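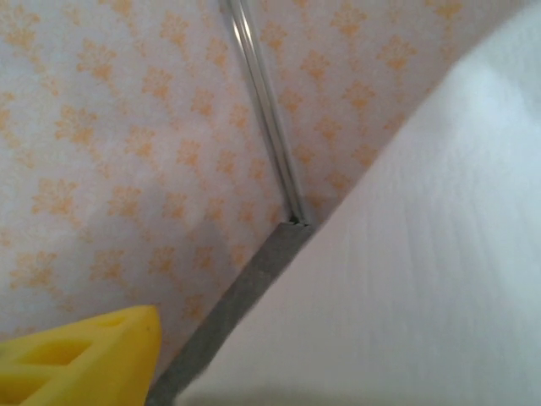 Close work with the yellow gripper over a floral print.

Participants wanted for robot open day, Ostbridge

Trileck is looking for 20 people to take part in our spring open day at the Prestley building in Ostbridge. You will spend a morning or an afternoon with our household handling robots, try guiding one yourself, and tell us what you thought of it. No technical background is needed. We would like to hear from people who do a lot of ordinary work around the house and have opinions on how it should be done.

The open day is in March. There are two sessions, one starting at 9:30 a.m. and one at 1:30 p.m. Each lasts three hours, including a break. Please tell us which one you prefer when you apply, or say that either is fine.

What you will do

The first 40 minutes are a demonstration. Our staff will run the robots through several handling jobs with cloth and small household items. You can ask questions at any point, and the operators will stop if you want to see something again.

After that you will move to the benches in groups of four. Everyone gets a turn at guiding a gripper by hand and a turn at the controls. Fabrics are the harder part of the work, printed ones included, so expect to be slow at first. Staff stay at each bench the whole time.

The last half hour is a written questionnaire and a group talk. We take notes during the talk but do not record sound.

Who can apply

You must be 18 or older and able to stand or sit at a bench for 20 minutes at a time. The benches can be raised and lowered – let us know in advance if you need one set for a wheelchair. You should be comfortable reading and answering questions in English. Employees of Trileck or Thygesen, and members of their households, cannot take part.

Payment and travel

Participants receive $90 for the full session, paid by check or prepaid card at the end. Parking behind the Prestley building is free. The number 12 bus stops across the street. Coffee, water and sandwiches are provided, with a vegetarian choice. Tell us about food allergies when you apply.

On the day

Wear closed shoes and short or close-fitting sleeves. Long hair must be tied back at the benches. Lockers are available for bags and coats. Phones are fine in the demonstration area but must stay in the lockers during bench work.

How to apply

Pick up a form at the Thygesen front desk in Ostbridge, or write to Trileck Open Day, Prestley Building, Room 833. Include your name, a daytime phone number, your preferred session and a few lines on the kind of housework you do most often. We will answer every application by phone. If both sessions are full, we can keep your name on a list for the fall – just mark the box at the bottom of the form.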